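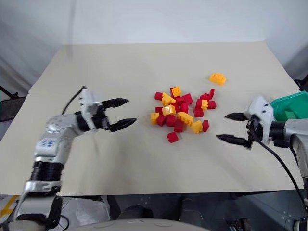

Figure 2. A loose pile of red and yellow-orange blocks on the beige table.

Papers > Play and Materials > Sorting and Tidying > Section 4

Print this section | E-mail this section

4. What a pile of blocks can and cannot tell us

4.1 The claim under test

The literature on block play leans hard on a simple idea. Give people a mixed pile of blocks in two colors and, the idea goes, they will sort by color before they do anything else, even when they have only been asked to clear the table. Color is said to be the "first cut." Shape, size and the way the pieces happen to be lying come later, if they come into it at all.

We have doubts. Most of the studies that support this view started with blocks laid out flat and well apart, so that every piece could be seen and picked up with the same effort. A layout like that makes color the only thing left to choose by. Real piles are lumpy. Pieces lean on each other, some sit on top of others, and one or two end up off by themselves. We wanted to know how much of the color effect would be left once the blocks were simply tipped out.

4.2 Materials

The pile in Figure 2 is typical of the kind we mean. Red and yellow-orange toy blocks lie together near the middle of the table, with a yellow-orange one alone at the far right, its studs up. Another yellow-orange block leans against a red one at the far end of the cluster. A person clearing this pile by color would have to reach past some pieces to get to others. A person clearing it by ease would probably begin somewhere else.

We used studded blocks because they do not roll, and a pile stays more or less as it fell. They have a drawback that earlier authors pass over. Studs catch. When one block is lifted, its neighbor may shift or tip, and the pile the person faces on the second pick is no longer the pile that was tipped out. Any account that treats the starting layout as fixed is on weak ground from the second pick on.

The table and backdrop were kept plain. This is normal practice, and we followed it without being sure that it helps. A bare beige surface makes both colors stand out more than a rug or a kitchen table would, and that alone could push people toward color. Keyvan Soltani ran a short pilot on a patterned cloth, but the set was too small to report and we draw nothing from it.

4.3 Procedure

Blocks were poured from a shallow tray onto the middle of the table and left where they landed, except that any piece that went over the side was put back in the tray and the whole lot was poured again. People were asked to "put the blocks away" in two open boxes. The boxes were the same and had no labels. Colors were not mentioned.

We scored 322 clearings. For each one we noted the color and resting state of the first block taken, the same for the second, and what was in each box at the end. Resting state had three values: alone, touching another block, or on top of another block. Cameron Hinds did the scoring, and a second reader went over 51 of the clearings without seeing the first set of notes. The two disagreed mostly over "touching." A gap too thin to see from one side can be plain from the other, and we settled these cases by talking them through, a method we do not recommend.

4.4 Results, such as they are

At the end, the boxes were often split by color. Had we looked only at the boxes, as the Vemum group did, we would have reported a strong color effect and stopped there.

The order of picking does not fit that story well. First picks went to blocks that were alone or on top far more often than the share of such blocks in the pile would suggest, and this held for both colors. Second picks tended to fall close to the first. Runs of one color did show up, but mostly late, when the pile had thinned out and everything left was easy to reach. We take this to mean that people clear what comes free and decide where it goes once it is in hand. The color split in the boxes may be a choice about boxes. It says little about how the pile was seen.

Two boxes also invite two groups. Two colors plus two boxes is close to an instruction, and we suspect that a single box would have wiped out much of the effect. The Fuvent clearing task has the same flaw and its authors do not mention it.

4.5 Limits

Our own results should be read with care. Resting state and color were not balanced, since we let the blocks fall as they liked. In some pours most of the top pieces were of one color – a few of those clearings look like perfect color sorting and are nothing of the kind. We could have dropped them. We kept them in, because we had no rule for dropping them that we had written down beforehand.

Shine is another loose end. A glossy block can throw a bright reflection, as the yellow-orange one resting on top near the middle of Figure 2 does. A bright spot may draw the eye whatever the color under it. We did not measure this and know of no block study that has.

Nor can we say anything about habit at home. The Kereama diary study, with its 481 entries on end-of-day tidying, suggests that most toy blocks are scooped up by the handful, with no sorting of any sort. If that is right, the careful one-by-one clearing seen in this line of work, ours included, is a product of the table and the request. Section 5 takes up the scooping question using the Sesteo boxes.

Contact the editors | Copyright the authors | Back to top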